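Setting a wrist-view grasp check for thin and transparent parts

Skosero perception guide, section 4
Maintained by Ans Kuipers, Lunbridge laboratory. Last revised 12/04/2021.

This page explains how to configure the grasp check in Skosero when the object to be handled is thin, see-through or both. It applies to any cell with a two-finger gripper and a camera mounted at the wrist. Users should have completed the hand-eye calibration in section 2 before they begin.

The standard check compares finger width with a stored value for the object. This works well for boxes, tins and bottles. With a thin part, the stored width is close to the fully closed width, and the controller may report a failed grasp when the part is held, or a successful grasp when the fingers have closed on air. The wrist-view check adds a second test based on the image.

Step 1. Create the object entry

Open the object library and select New entry. Enter a name and set the class to Thin part. For spectacles, the grasp region should be drawn on one temple arm only. Do not include the lenses. A tinted lens takes its apparent colour partly from whatever lies beneath it, and a region that includes it will give unstable scores.

Step 2. Record the two reference views

Two views are required for each entry. The open view is recorded with the fingers apart and the object beyond them. The closed view is recorded with the fingers on the grasp region. Save both under the same entry and confirm that the finger tips are visible in each. 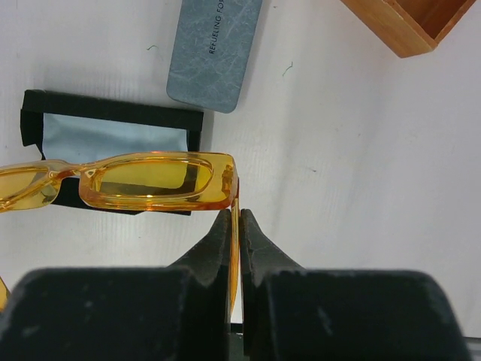
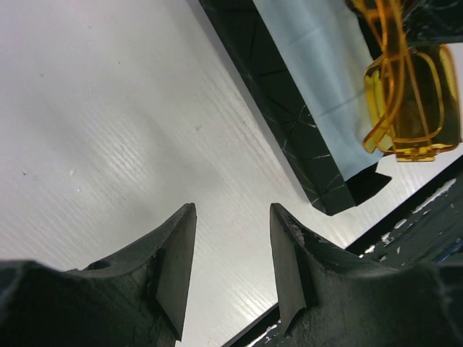 Reference views for the spectacles entry: closed on one temple arm (first) and open, with the amber glasses beyond the fingers (second).

Other items may remain on the work surface. The check examines only the area between the finger tips, and cloths or cases lying further off do not need to be cleared. The surface itself should be plain. Ridged white board is acceptable, although a strong glare band across the gap can raise the background score. If this occurs, lower the exposure and record the open view again.

Step 3. Set the thresholds

Open the Grasp check panel and enter the following values as a starting point.

Contact score, minimum: 56
Background score, maximum: 29
Settling delay: 125 ms
Time limit: 405 ms

The contact score measures how far the colour in the gap matches the object entry. The background score measures how far it matches the bare surface. Both tests must be passed before the controller releases the next motion. The settling delay begins when the fingers stop moving and should not be set to zero.

Step 4. Mask the fingers

Scuffs and pale specks on dark finger material can be mistaken for part of the surface. Select Draw mask and trace the outline of each finger in the closed view, leaving the contact line clear. The mask must be drawn again whenever fingers or pads are replaced. Masks made in version Lins or earlier cannot be imported.

Step 5. Test the entry

Run the check in dry mode, first with the object in the fingers and then with the fingers closed on nothing. The panel should show Held and Empty respectively. If it shows Uncertain in either case, adjust the contact score before changing any other value. Entries that continue to return Uncertain should be exported and sent to Josée MacLeod with the log attached.

Known limitations

The check does not detect slip after the time limit has passed. Users who need to follow the object during transport should enable the Favanon tracking module, described in section 6. Clear parts without any tint are not supported at present.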